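Resident Director's Diary
Cheetham House, February

Monday to Thursday are covered in the weekly return and are not repeated. The entry below concerns the closing days of the translation residency and is kept, as the trustees have asked, in ordinary language.

Sunday, morning

The house was quiet until nine. Amparo Sarmiento was already at the long table in the reading room when I came down to open the shutters, working on the last part of the Ullurik letters. She has now settled the question of the verb that troubled us through the first half of the residency. The writer of the letters uses a single word for waiting and for keeping house, and the earlier English version had chosen "waiting" throughout. Ms. Sarmiento has decided to let the word change with the season of the letter. I recorded my reservation, that a reader without the original will lose the echo, and she answered that she would rather lose the echo than make a busy woman sound idle. The decision stands with the translator. I have written to the press accordingly.

Esther Owino asked for the use of the upstairs desk for the day in order to read her pages aloud without disturbing the others. This was granted. Her author writes in very long sentences, and she has found that the places where she runs out of breath are usually the places where the English has gone wrong. She read through to lunch. I heard a good part of it from the landing and thought the chapter on the flooded market was much improved over the draft she brought with her.

A letter came on Friday from Zavico, the publishers, on the matter of footnotes. They would prefer none. I have replied that the residency takes no position on footnotes but that the translators' contracts give them the right to a note at the front or back, and that Ms. Owino intends to use hers. A copy has gone into the correspondence file under Z.

Sunday, midday

Lunch was soup and the end of the rye loaf. Covadonga Vidal raised the subject of the glossary again. It has grown to 100 entries, and the question is whether it belongs to the residency or to each translator separately. My view is that a glossary made in common should stay in common, and that the house should keep one printed copy on the open shelf. Ms. Vidal agreed on the condition that her entries on fishing gear be marked as provisional. Two of them rest on a conversation with her uncle and on no printed source. They will be marked.

Carmela Figueroa did not take lunch. She had been up late with the Dodano poems and asked not to be called. I left the soup on the back of the stove. 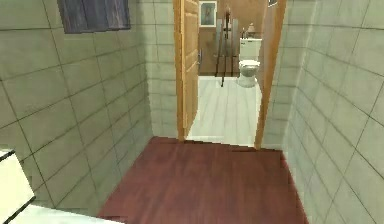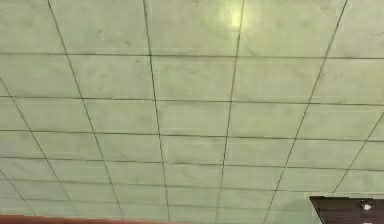
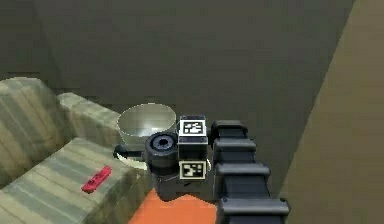
Sunday, afternoon: the seminar

We met at two. Yolanda Miranda took the chair and kept the discussion closely to the text, for which I thanked her afterward. The passage chosen was the opening of the second Ullurik letter, in which the writer describes bread that did not rise and then, with no break at all, the death of a neighbor. Each of those present had prepared a version beforehand.

The differences were instructive. Ms. Owino had made two paragraphs of it and, on hearing the others, withdrew the break. Ms. Vidal had kept the single paragraph but added "meanwhile," and defended it at some length. Ms. Miranda observed that the word puts a narrator in the room who is not there in the letter. Ms. Vidal said that any English sentence puts somebody in the room. The point was left open and I have not tried to resolve it in these notes.

Ms. Figueroa came in during the second reading and gave her version from memory. It was the shortest of them, and to my ear the closest in temper to the original, though it omits the name of the baker. She maintains that the name carries nothing for a reader today. Ms. Sarmiento objected firmly. The baker is named again in the final letter, and his name there is the only sign that the shop has reopened. Ms. Figueroa had not yet read the final letter. She has taken it upstairs.

Before closing I asked for views on the length of future seminars. The present arrangement of a single long session was preferred to 2 short ones. The tea break is to be moved earlier.

Sunday, evening

I spent the hour before supper on the reader's report for the spring intake. There are 4 applications left to read, among them a sample from a dialect I cannot judge. I will need an outside opinion and have asked Ms. Miranda to suggest someone before she leaves.

The reading room dictionaries want attention. The second volume of the large one has lost its spine, and the pages from "harrow" to "hearth" are being held in with a strip of ribbon. It should go to the binder once the present group has left, and not before, as Ms. Vidal consults it daily.

At supper Ms. Owino read us the flooded market chapter in full. There was a discussion of whether eels can properly be said to "pour." Ms. Vidal was consulted as the authority on fish and declined to rule.

Lights in the reading room were out at eleven, except for Ms. Figueroa's lamp. She told me on the stairs that the baker goes back in.

Carried forward: reply to the press on the cover copy; marked glossary to the printer; outside reader; binder; more rye flour.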